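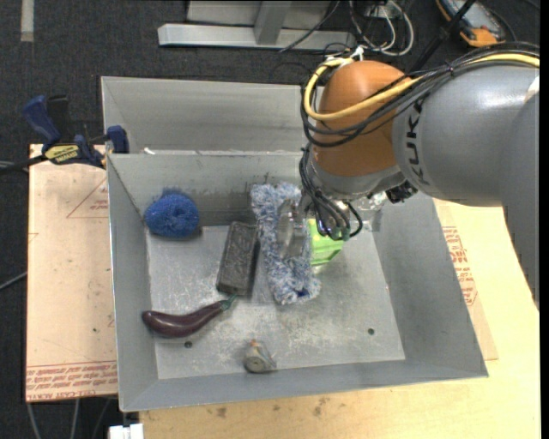
The Stokport kit is sold as a bin-picking retrofit for arms you already own: a two-finger gripper, a cable dress pack, a license for the Weerakoon grasp planner, and a day of remote setup. I have had the review unit since June and ran it on one of our KUKA arms, picking from one metal bin toward the one behind it. The vendor's demo set is all cartons and bottles, so I loaded my own. The shaggy blue and white mop pad is the item I learned the most from, with the eggplant second. The pad has no edge the planner trusts, and its grasp candidates tend to collect along the middle of the fibers.

Setup first. The mechanical side took a morning. The flange adapter fits without shims, and the fingers come off with 2 screws. Software took the rest of that day and part of the next, mostly because the Turen driver wants its own network interface and the manual mentions this in an appendix. Kirsten Vigfúsdóttir at Stokport answered my mail within the hour and sent a corrected config file. It should be in the download by now. I haven't checked.

I logged 661 pick attempts with default settings. Of these, 443 ended with the item released in the target bin. I counted a drop in transit as a failure, even when the item happened to land in the right place. Of the remainder, 77 were planner timeouts, where the arm never left its home pose. Those are the cheapest failures and also the most irritating, as the only message is "no candidate" and the log does not say which filter rejected the grasps.

Rigid items with a visible top face were dull in a good way. The eggplant was fine across its narrow end and poor across the thick one, where the fingers closed and slid. Lowering the closing speed helped. Raising the force helped too, at some cost to the eggplant. Clear plastic against gray sheet metal remains a problem – the depth data there is mostly holes, and the planner treats a hole as floor.

The dress pack is the weak part of the kit. Hoses near the wrist need more slack than the drawing gives, and with that slack they can brush the bin wall at steep approach angles. I limited wrist tilt in software and lost the corners. Cosmin Zamfir, who runs the older Hondari kit on a smaller arm, routes his lines differently and has promised me a sketch.

Would I buy it? For mixed rigid goods, yes, at the price quoted to us. For textiles, not on this version. The planner update is due before the unit goes back, and I'll rerun the same item set with it and post the logs.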